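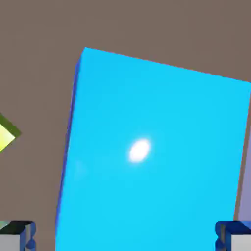

4.2 Wrist camera placement

The second set of trials compared two mounting positions for the simulated wrist camera, with the arm, the gripper and the controller left unchanged. In the near position the camera sits close to the palm and looks out between the fingers. In the far position it is moved back along the forearm and tilted down. Both were tested in the Carken block scene, which places colored cubes at random positions and angles on a plain surface. The policy saw only the wrist view and the joint readings.

Figure 3. Wrist view from the near position during an approach to the cyan cube. Both fingertips are in view at the bottom corners. Parts of a yellow-green object and a lavender object are visible at the sides.

Each camera position was run for 470 episodes with the same list of starting layouts. An episode was scored as a success if the target cube was lifted clear of the surface and held for 10 control steps. Episodes that ran past the step limit were scored as failures even when the fingers were touching the cube.

The near position did better in the last part of the reach. With both fingertips in view, the policy could correct its sideways error against the edges of the cube, and most of the failed grasps from this position were caused by the gripper being turned relative to the cube faces. Figure 3 shows the difficulty. The target takes up much of the view and runs past its borders, so the policy has one long upper edge and one side edge to judge the angle from. The dark side face helps when it is visible. When the cube is seen square on, that cue is gone and the front face is close to a flat patch of color.

The far position kept the whole cube in view for longer and gave fewer angle errors. It lost ground at contact, where the fingers hid the lower part of the target and small offsets were hard to see. The Trorkov controller, which closes the fingers as soon as the predicted offset drops below a threshold, often closed early in these runs.

We also looked at highlights. The renderer gives the cubes a glossy finish, and from the near position a white spot can show on the face of the target. Herrera's earlier runs with the Skotmont scene had used matte blocks, so we repeated 40 of the layouts with the gloss turned off. Success changed in 11 of them, in both directions, and we do not read a clear effect into this. A larger run with the light moved between episodes would be needed.

Neighboring blocks mattered more than we had planned for. In several near-position failures the gripper drifted toward a second block at the side of the view - usually early in the reach, before the target filled the view. Adding the target color as an input, as Rivadeneira suggested, removed most of these cases. All results in Section 5 use the near position with that input added.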